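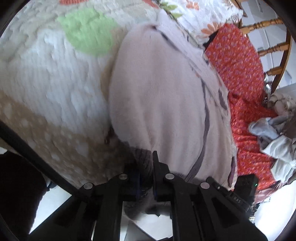
A bedspread, a lavender blanket and several patterns that do not match.

In Defense of the Bed That Does Not Match

By Viorica Nikolaidis

My neighbor in Grernham, Eleni Mladenović, has bought a complete bedding set. It came in one bag with a zipper, and inside the bag everything was the same gray: the sheet, the cover, the pillowcases, even a small cushion which has no purpose that I could discover. She invited me to see it. I said it was very elegant, and it was. Then I went home, looked at my own bed, and felt for one evening that I should be ashamed.

I have thought about this evening many times, and I wish to argue against it.

A white bedspread with a green circle, probably a pillowcase with orange flowers, an orange-red cloth with small purple and pink flowers, a lavender fleece with a gray stripe. If you ask a person from a shop, these things should not meet. But a bed is not furnished in one day. In my family the covers arrived one after another over many years, and each arrived for its own reason. Somebody was cold. Somebody married. Once there was a sale at Karagiannis, and my mother could not leave such a price alone.

When I was a child, we had 3 beds for 6 people, and every cover had a name. There was the heavy one, the one from the train, and the one for guests. If my mother said "bring the one from the train," I knew which shelf, and I could find it in the dark by touching. I doubt that Eleni's grandchildren will be able to do this. What would they ask for? The gray one?

I must be fair to the other side. My friend Saodah Wijaya lives in one room in Moscombe, and she told me that in a small room too many colors make her tired. When she comes from work she wants her eyes to have nothing to do. This is a serious argument and I do not have a full answer for it. For her, one plain color is a kind of silence, and she has a right to it. She also said that a set is easier to wash, because you do not have to think what will color what. On this point she is completely correct. I have had pink sheets twice.

My disagreement is with something else, with the idea that a mixed bed is an unfinished bed. The magazines speak like this. They show "before," where there are flowers and stripes, and "after," where there is beige. I read one such article in May at the dentist. The complete look cost 341 dollars, and the old blankets were not mentioned again. I was worried for them through the whole appointment.

A fleece which is still soft is a good fleece. It does not become bad when the walls are painted. I fold mine in the morning and leave it on top of the bed, in the middle, where my hand will find it at night. A chair stands near, a wooden one, and I would not change it for a bench with a cover in the same fabric.

My aunt is 86 and still sleeps under a quilt which does not agree with anything in her room. Last winter I offered to buy her a new one. She asked me what was wrong with the quilt. I started to explain about the colors, and in the middle of my sentence I could hear Eleni's zipper. I stopped, and we had coffee.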